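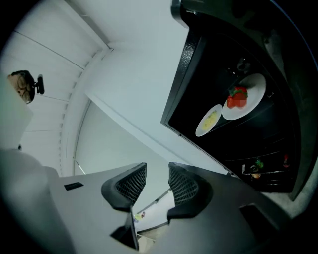 Timestamps before transformers

By Teodor Åberg

Most arguments about manipulation policies start with the network. I would like to start one with the clock.

At Kondeslow we record two-handed demonstrations with hand-held grippers and a head camera. Each device writes its own stream. The policy is trained as if all of them had been sampled together, and for a long time we took that on trust. In August I went through 1036 episodes of the plate task and measured the offset between the left and right gripper streams. In 25 of them it was large enough to put one hand visibly behind the other.

A late hand is a small error when a plate is being carried across open space. At the cabinet it is a large one. Two plates sit close together, two grippers work near them, and the correct action for one hand depends on where the other is now.
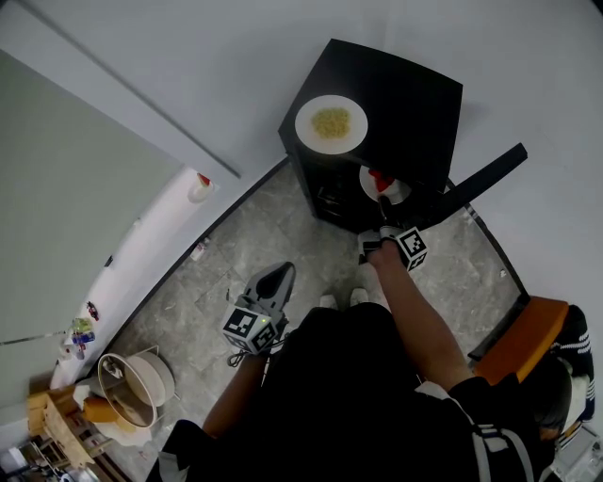
What the tooling should do

My view is that alignment belongs in the recorder and should fail loudly. Ours, Neltevus, used to accept everything and leave a warning in a log. Elínborg Laxdal rewrote the check so that an episode with a bad offset is refused at ingest. We lose data this way. I think the trade is correct.

The markers on the grippers help. When both cubes are in the head view, their poses give a second estimate of relative motion, and a lag shows up as a shift between two curves. The method is weak when a marker is turned away or a hand is still, so I would not use it as the only check. 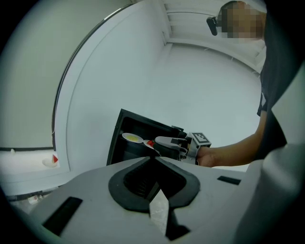
Photo: Kondeslow / Everett Pettigrew

Booker Lindqvist disagrees with me. He holds that a policy with enough history will learn to absorb the lag, and that refusing episodes biases the set toward easy motions. The second point is fair, and we now keep refused episodes in a separate store for review. The first I do not accept. A lag that varies from one session to the next gives the model nothing stable to learn - it only widens the action distribution, and the planner downstream pays for it with hesitant contact.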